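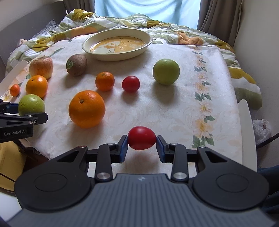

The Fruit Goes on the Table First

By Mabli Mathias

Magazine > Home > The Kitchen Table

8 comments | 12 shares

I have a rule for when I come in with groceries in the winter, and it is that the fruit doesn't get put away until I've had a good look at it. Everything else can go straight to its shelf. The fruit comes out of its bags and gets spread all over the tablecloth, apples next to oranges next to tomatoes (yes, I count tomatoes, please don't write in), and it stays there until I've decided who is going where.

I picked this up from my grandmother, who did it with a cup of coffee going cold beside her. She'd roll each apple a half turn with one finger, looking for the soft spot. If she found one, that apple was lunch. I thought it was the most boring thing an adult could do with an afternoon, and now I look forward to it all week!

The cloth matters more than you'd think. I like a cream one with a band of printed flowers, something in yellow and peach with a few green leaves, and a floral so pale you only notice it when you're leaning right over. Against a cream cloth an orange looks like it has been plugged in. I tried a dark green cloth one December because it seemed festive, and the kiwis vanished and the apples looked gloomy and I went back to cream before New Year's.

So, the sorting. Apples first, and I keep the green ones apart from the pinkish-red streaky ones because my household eats them differently. The green ones are for slicing, with salt if you're me and peanut butter if you're everybody else I live with. The streaky ones go in coat pockets. A kiwi gets pressed very gently near the stem end, and if it gives, it moves to the front of the line. If it's hard as a golf ball I leave it beside an apple for a few days, which does the job nicely. I also peel the stickers off as I go, or I mean to, and then I find one on my elbow at bedtime.

Oranges I go by weight. Pick up two the same size and take the heavier one, every time. I buy them in mixed sizes on purpose -- a big dimpled one is a whole dessert, a mandarin is what you eat standing at the counter, and the tiny ones, the kumquat sort, get eaten in one bite, peel and all. My nephew will try any fruit as long as it's smaller than his thumb, so there's always something little on the table when he visits.

Tomatoes are the ones I fuss over. I want the small oval kind, glossy and tight, and I never put them in the fridge unless they're getting away from me. They sit out, stem side down, not touching if I can help it. I handle them last and lightly. A tomato remembers every squeeze, and you'll find the bruise two days later when you were counting on it for a sandwich.

Then there's the dish. Mine should be a handsome footed bowl by now, I'm a grown woman, and I do own one. But the dish I love for a fruit table is an oval cream one with a raised rim and a yellow cartoon bear on the bottom. It's cheerful! Fill it with mandarins and whoever takes the last one gets the bear. I've known people to eat a mandarin they didn't want for exactly that reason.

I had a phase of gadgets, too. I bought a Nesuron fruit keeper, with 4 little drawers and a vent you were supposed to slide open and shut depending on what was inside. I could never remember which way was open. It holds batteries now, and rubber bands, and a key to something.

If you want to try any of this, start on a gray afternoon with the curtains open and a quilt within reach, and buy one fruit you don't usually buy. Mine this week was a pomelo. I haven't cut into it yet, and I'm going to need a bigger knife.

We use cookies to remember your preferences and to improve this site. Accept | Manage settings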